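Open day at the Carrilho upholstery works, Sat 31 May

We got to Carrilho just after the gates opened and joined the first tour of the morning. 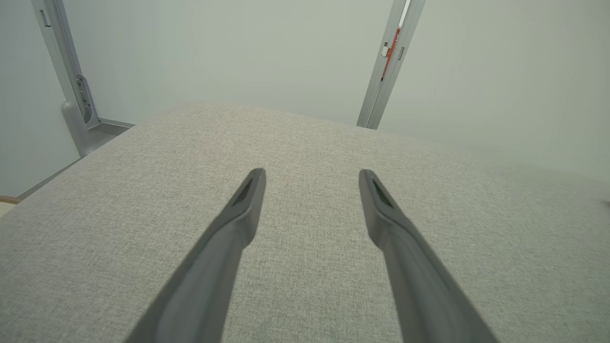

The works sits behind the old goods yard, a short walk from Ositz station. Parking is poor, so take the train if you can. Natália Pinheiro met us at the side door and took our group round, 13 of us in all, starting in the cutting room. Most of the cutting is still done by hand from card patterns, which hang on hooks along the back wall. Some of the older ones have been patched with tape so often that they are more tape than card.

Next came the sewing floor. It was quieter than I expected, as only 2 of the benches were running for visitors. Hanyu Su showed us how piping is made and let people try a short length. Mine came out crooked. She said the trick is to stop pulling the cloth and let the machine feed it.

The springing shop was the best part for me. They still tie some seats by hand with twine, and a large sofa can take 3 days before any cover goes near it. There was a long talk about webbing – too long for the children in the group, who had gone off to find the biscuits.

The remnant shop takes cash only. I bought a bag of wool offcuts and a reel of Deltik thread. Tea was in the canteen, and the cheese scones had gone by noon. The next open day is in September and places need to be booked through the works office.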